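Measuring Things, and Other Quarrels
From the Brevstead Home Kitchen newsletter, Sep 3, 2026

My grandmother's recipe for plum cake calls for "a cup" of flour, and for most of my life I believed this meant a cup. Then I inherited the cup. It is a chipped blue thing with no handle, and it holds a good deal more than the one in my drawer, so every plum cake I had baked until then was a different cake. My family had been eating it politely for years.

I brought this up at the April supper and lost control of the evening. Eirlys Humphreys said that anyone who cooks by volume deserves what they get. Jyoti Uniyal said her mother never measured anything and fed 31 people at a wedding. Eirlys asked whether the rice was any good. There was a pause, and somebody passed the chutney. 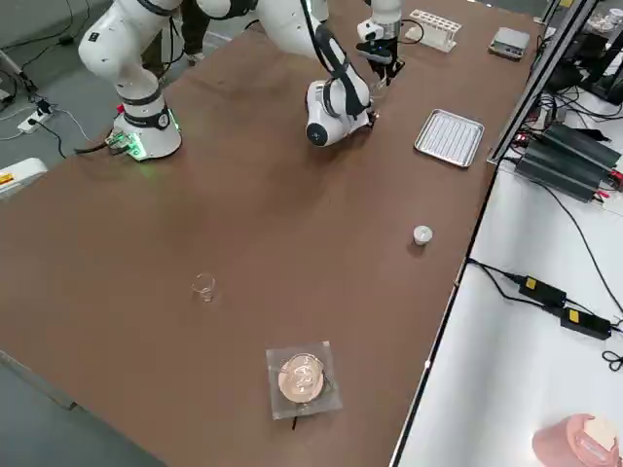 So over the summer I did the sensible thing and asked four members to each scoop a cup of flour, in their own kitchens, with their own cups, and weigh it. The results did not speak well of us. Two people packed the flour down with the back of a spoon. One sifted it first, which gave her a cup of mostly air. The fourth was Valentyna Tymoshchuk, who sent back a weight so tidy that I suspect she scooped until she got one she liked.

Liquids ought to be easier, and they would be if we all looked at them from the same height.

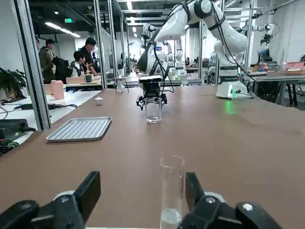
I read my measuring jug from above, standing up, as God and my knees intended. Valentyna bends down until her eye is level with the line and reads the bottom of the curve. She is right, and she has told me so more than once. The jug also has a line for 500 milliliters and one for 1,000, and between them a patch where the dishwasher ate the paint. I have been guessing at that patch since we moved to Dostwood.

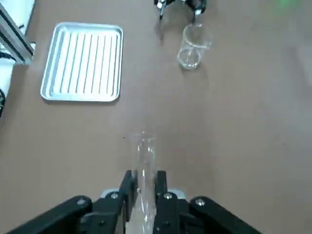
Scales would settle most of this. I bought one last winter and it now lives under the bread bin, where it does very little harm. My objection is that it turns itself off while I am looking for the sugar. By the time I get back it has forgotten the bowl, and I have to pour everything out and start over, or else do subtraction.

Jyoti suggests writing old recipes down twice, once the way they were handed to you and once in weights, before the cup gets broken. I have done the plum cake. It took an afternoon and two bags of flour, and the blue cup is back on its shelf.
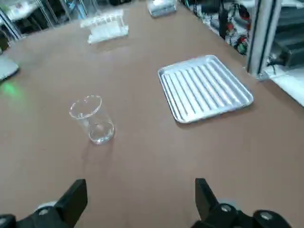
If you have a family recipe with a mystery measure in it, send it in. We already have "butter the size of an egg," "a wineglass of milk," and, from Eirlys, "enough." The next supper will be cooked entirely from these, so please eat something beforehand.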